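Our Day at the Gerkham Open Workshop

If you had told me a year ago that I'd spend a whole Saturday learning to hem school trousers and resole slippers, and that I'd come home wanting to do it all again, I would have laughed and handed you my pile of mending. But off we went to Prancombe, all four kids in the van and a bag of worn-out clothes on my lap, for the Gerkham household skills open day.

It's held in the old wool store behind the rail yard, and parking is dreadful, so do as we did the second time round the block and leave the car up near the oval. Entry was free for the little ones and I paid at the door for myself. The lady there told me they'd had 447 people through by lunch, and I believe it, as the queue for scones went right out past the prams.

We started in the sewing room with Ekkachai Meesuk, who must have the patience of a saint. He had us all hemming by hand, even my seven-year-old, and his advice was to pin twice as much as you think you need and go slowly on the first row. My stitches wandered all over the place. He looked at them very kindly and said the trousers would hold, and I've decided that's a compliment! He also showed us how to let a hem down again without leaving that pale line across the leg — a dab of white vinegar and a warm iron — and I wrote that one on my hand. 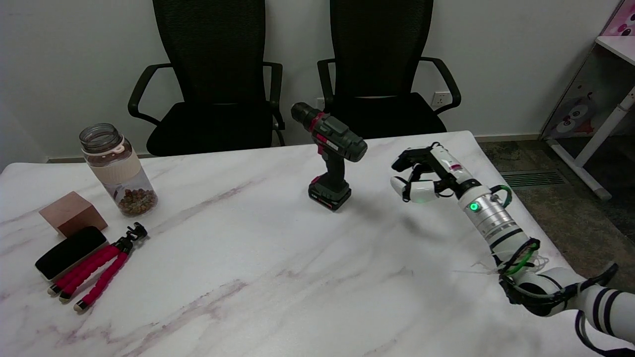 After the sewing we wandered through to the Sumampouw room, where they do the home repairs side of things: sticking drawers, wobbly chair legs, the towel rail that comes off the wall every time somebody swings on it (we have one of those). You could bring something small from home and have a go at fixing it yourself with a helper beside you. My eldest had brought the step stool from our bathroom and he was so proud carrying it back out under his arm, telling perfect strangers about wood glue.

Lunch was pumpkin soup for the grown-ups and cheese toasties for everyone else, and we ate on the grass with our shoes off. The bread came from Grilent, the bakery on the corner, and I went back later for a loaf to take home. It didn't make it past the highway.

The afternoon was a bit much for my youngest, I'll admit. The laundry talk ran long and there isn't really a quiet corner anywhere, so if you have a napper, come for the morning and call it a good day. The change table is in the ladies' only, which I did mention on the feedback card.

They're running it again in September, and the hemming class takes bookings ahead of time. I've already put our names down, and I'm bringing the curtains.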